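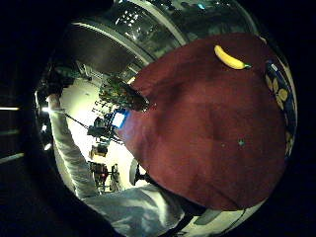 Barngate Table Linens Now Booking for April

FOR IMMEDIATE RELEASE - January 25, 2019

Luangrath, the event linen rental firm run by Wanpen Kamolrat, is adding the Barngate range to its catalog. Maroon tablecloths first. Deep color, no shine, made to hang well over the edge. 400 cloths in stock, bookings open now, deliveries from April.

"People kept asking for a dark red that doesnt look like Christmas," said Kamolrat. "Took us two suppliers to get it."

Works under a plain banana or a full centerpiece. Red and yellow flowers with plenty of green are the pairing our stylists like best.

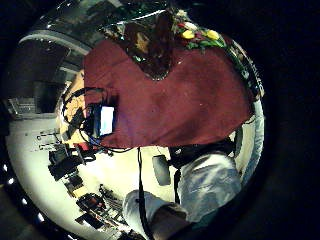
Prices start at $15 per cloth for a weekend, laundering included. Orders over 30 cloths get free delivery and pick up. Minimum order is six. Samples can be seen at the showroom by appointmnet, weekdays only.

Trade accounts - please contact Colm Moriarty at the Luangrath office. Press questions to Uthai Sombatkul, same number.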